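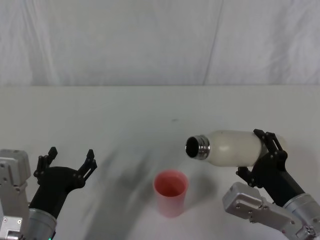 Plateo two-arm cell with the right gripper closed on an insulated bottle, left gripper open, cup on the table.

Plateo Two-Arm Tabletop Cell

The Plateo is a bench cell for two-handed handling work such as pouring, passing and placing. It ships as two arms with matching two-finger grippers, a matte white table, a fabric backdrop and one Hedus controller. Arms are supplied left and right and are not interchangeable, as the mounting brackets are mirrored.

Setting up

Level the table before bolting down the arms. Tighten the bracket bolts in a cross pattern, then again after the first 20 hours of running. Hang the backdrop so that it falls behind the rear edge of the table and does not touch either arm at full reach. Creases in the fabric do not affect operation.

Power up with both grippers empty. Each arm homes in turn, left first. Wait for the wrist indicator to show steady green before loading a program. A blinking indicator means the arm has not found its home position – switch off, move the arm by hand to mid-travel and start again.

Gripper care

The jaw fingers are driven through a short linkage held by small screws. Check these every seven days in regular use. A finger that opens late or stops short of its mate usually has a loose linkage screw. Do not use thread locker on the linkage; it creeps into the pivots.

Wipe the inner faces of the fingers with a dry cloth. For smooth or rounded items, raise the grip force in small steps until the item no longer turns in the jaws when tilted. Replace the finger set at 4000 cycles, or sooner if the faces are worn through. Fingers are sold in pairs, part number 274.

Work with liquids

The wrist joints and housings are not sealed. Run new pouring programs with empty vessels first. If liquid reaches a wrist, cut power at the controller and let the joint dry fully before homing.

Spares and service

Finger pairs, linkage screws and table tops are stocked by Zepeda. Wrist joints are exchange items and go back to the Clurkis workshop – leave the housing plates on, and pack each arm with its jaws open. Orders received by 5th January ship with the current controller firmware.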